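Skuvville Table Clearing Arm - Bench Edition

From Brillside. Price £2,886, base and two-finger gripper included. Sold with the Druron practice software.

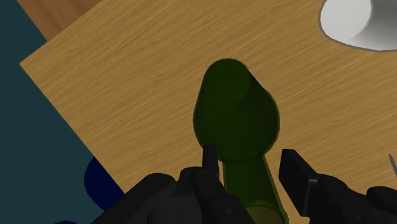
We get asked one thing more than any other, usually by someone standing in a kitchen with a tea towel over one shoulder. Can it do the washing-up yet? No. Can it clear the table? Some of it, slowly, if you don't watch too closely and you have put the good glasses away first.

The Bench Edition is an arm for people who want to find out for themselves how far machines have got with household chores. It bolts to a worktop or a sturdy table and picks things up and puts them down somewhere else. A toddler can do this too, and a toddler is cheaper to begin with, but the arm will stop when you press the red button.

What it does well

Bottles, mugs, tins, jars and anything else with a sensible shape that stays where you left it. In our own trials at Brillside it moved 96 bottles from table to crate over one long afternoon. A person would have finished before the kettle boiled and then wanted paying.

What it does badly

Wet plates. Stacked plates. Forks, which lie flat and seem to know it. Cling film is beyond it altogether. Tablecloths are treated as part of the table until they move, at which point everything else moves as well. It has no view on crumbs.

Practise before you pour

Every arm comes with Druron, which lets you rehearse a chore on screen before trying it in the kitchen. You lay a pretend table, set the arm going and watch it have a go. Dropping a bottle in Druron costs you a sigh and a click on Reset. We suggest doing a lot of this. A grip that works on screen may still need adjusting on a real table, where glass is slippery and the light changes whenever somebody opens the fridge.

Neelam Upadhyay wrote most of the starter chores and has kept the names plain: Bottle to Crate, Mug to Tray, Spoon to Somewhere. The last one is still being worked on. Her update in February taught the arm to go back for a second try before giving up, and customers tell us this makes it look either determined or sulky, depending on the household.

In the box

Arm and table clamp
Two-finger gripper, black
8 spare finger pads
Red stop button on a long lead
Druron licence for one computer
Printed guide, with a page at the back for your own remarks

You will need

A computer less than 5 years old, a solid table and a free socket. Glass tables are not suitable. Nor are folding ones - we have seen it tried.

Cafés and small workshops

The Goel stand raises the arm to counter height and is sold separately. Several cafés have asked whether it will replace the person who clears up. It won't, and that person will probably end up looking after it. For sorting returned empties at the back, where there's no queue, it earns its keep a little better.

Delivery and returns

Sent by courier in one heavy box. Returns are accepted if the arm is clean and dry, so please wipe off the jam. Spare pads and stop buttons are kept in stock. Page last updated April 2026.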